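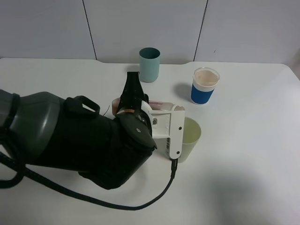
Bederwood Facilities Helpdesk
Ticket 618 - Room bookings dropping out of the shared calendar
Category: Bookings and calendars
Priority: Medium, raised to High
Status: Closed
Handled by: Skye Tosh, Building Systems Support
Affected service: Wornier room booking, version in use at the Skinner Building

Summary of the fault

Staff on the first and second floors of the Skinner Building report that meeting room bookings made through Wornier are confirmed on screen but do not appear in the shared calendar. In several cases the same room has been given to two groups for the same hour. The door displays show the Wornier booking correctly. The shared calendar, which most departments use to plan their day, does not.

Details as first reported

The requester booked Meeting Room 4 for a repeating session at 10:00 and received the usual confirmation message. On arrival the room was occupied by a second group, who held a booking made directly in the shared calendar. Neither party had been warned of a clash. The requester had used the same steps for more than a year without trouble.

Two further reports were received the same morning and have been joined to this ticket. Departments are asked to add to this record and not to open a new one for the same fault.

Initial checks

09:20 - Wornier administration page opened. Service shown as running. No warnings on the front page.

09:35 - Test booking made for Meeting Room 2 from a support account. Confirmation received. Booking appeared in the shared calendar within a minute. Fault not reproduced.

09:50 - Same test carried out for Meeting Room 4. Confirmation received. Booking did not appear in the shared calendar after half an hour. Fault reproduced.

10:25 - Test repeated for Meeting Room 4 from a different account and a different computer. Same result. The fault therefore follows the room and is not connected to the person booking or the machine used.

10:40 - Remaining rooms on both floors tested in turn. Rooms 4, 5 and 7 fail. All other rooms pass.

Temporary arrangements

A notice was sent to all departments in the Skinner Building asking that Rooms 4, 5 and 7 be booked by email to the helpdesk until further notice. Bookings received in this way were entered by hand in both systems. Where two groups already held the same hour, the booking made first was kept and the second group was offered the nearest free room of the same size. One group of 18 could not be placed on the second floor and was moved to the ground floor seminar room with the agreement of the organiser.

Reception was given a printed list of the day's bookings for the three rooms, to be replaced each morning at 08:30.

Investigation

The link between Wornier and the shared calendar is carried out by a small connecting service, Clirnano, which was put in place when the building moved to electronic door displays. Clirnano reads each new booking, finds the calendar that belongs to the room, and writes the entry.

The Clirnano log was requested from the server team and received at 13:15. For Rooms 4, 5 and 7 the log shows the booking being read correctly, followed by the line:

Target calendar found. Write refused. Item placed in retry queue.

The retry queue held 490 items. Under normal working it is empty or holds one or two. The oldest item dated from the end of April, which is earlier than the first report by around three weeks. It is likely that a number of clashes took place in that period and were settled between the groups concerned without being reported.

The calendar permissions for a working room and a failing room were then compared. For Room 2, the Clirnano service account is listed as an editor. For Room 4, the same account is listed as a reader only. Rooms 5 and 7 match Room 4.

The change history for the three calendars shows that their permissions were reset when the rooms were renamed in April. Before that point they had been known as the North, Centre and South rooms. The renaming was carried out by creating new calendars from the standard template and moving the old entries across. The standard template gives service accounts read access only. Editor rights had been added by hand on the original calendars and this step was not written down in the renaming procedure.

Wornier reports a booking as confirmed once Clirnano has accepted it, whether or not the entry has been written. For this reason the people booking saw no error.

First attempt at a fix

14:30 - Editor rights given to the Clirnano account on the calendar for Room 4 only. New test booking made. The entry did not appear.

14:45 - Log checked. New items were joining the end of the retry queue behind the existing ones, and the queue was working through its items at a slow, fixed pace. Items for Rooms 5 and 7, which still could not be written, were being tried and returned to the queue each time.

15:00 - Decision taken to correct the permissions on all three rooms before making any further test.

Second attempt

15:10 - Editor rights given on the calendars for Rooms 5 and 7.

15:20 - Clirnano paused. A copy of the retry queue was saved to the support drive.

15:35 - Items for dates already past were removed from the queue, as there was no value in writing them to the calendar. This left 300 items.

16:05 - The remaining items were checked against the entries made by hand under the temporary arrangements. Duplicates were removed. Where a queued booking clashed with one made directly in the calendar, it was taken out and listed for a decision by the departments concerned.

16:50 - Clirnano started again. The queue began to clear at the expected rate.

17:30 - Queue empty. Test bookings made for Rooms 4, 5 and 7. All three appeared in the shared calendar within a minute. Test bookings removed.

Follow-up on the next working day

08:45 - Queue checked and found empty. Overnight bookings for the three rooms compared with the shared calendar. No differences found.

09:30 - List of outstanding clashes sent to the departments concerned, with a suggested room for each. Departments were asked to reply by noon. Replies were received from all but one, and that booking was settled by telephone in the afternoon.

11:00 - The requester confirmed that the repeating session in Room 4 was showing correctly for the rest of the term.

14:00 - Notice sent to all departments that normal booking had resumed. Reception advised that the printed list was no longer required.

Cause

Loss of editor rights for the Clirnano service account on three room calendars, following the renaming of those rooms. The loss was hidden by the way in which Wornier confirms bookings.

Actions arising

1. Renaming procedure to be changed to include a check of service account rights on the new calendar, and a test booking before the room is released for use. Owner: Building Systems Support. Complete.

2. Standard calendar template to be reviewed, so that rooms linked to Wornier are given the correct rights from the start. Owner: server team. In progress.

3. An alert to be sent to the helpdesk mailbox when the Clirnano retry queue holds an item for more than an hour. Owner: server team. Complete and tested.

4. Supplier of Wornier to be asked whether the confirmation message can be held back until the calendar entry has been written. Owner: Skye Tosh. The supplier has replied that this is not possible in the present version - the request has been logged with them and no date has been given.

5. Other buildings to be checked for rooms renamed since the door displays were installed. Owner: Building Systems Support. One such room was found in the annexe. Its permissions were correct.

Advice to staff

Rooms fitted with a door display should be booked through Wornier only. A booking made directly in the shared calendar does not reach the door display and may be overwritten. If a confirmed booking does not appear in the shared calendar within ten minutes, please contact the helpdesk and give the room number, the time of the booking and the time at which it was made. Please do not make the booking a second time, as this adds a further item to the queue.

Closing note

Requester content for the ticket to be closed. Action 2 will be followed under a separate change record held by the server team. Any return of the fault should be reported quoting ticket 618.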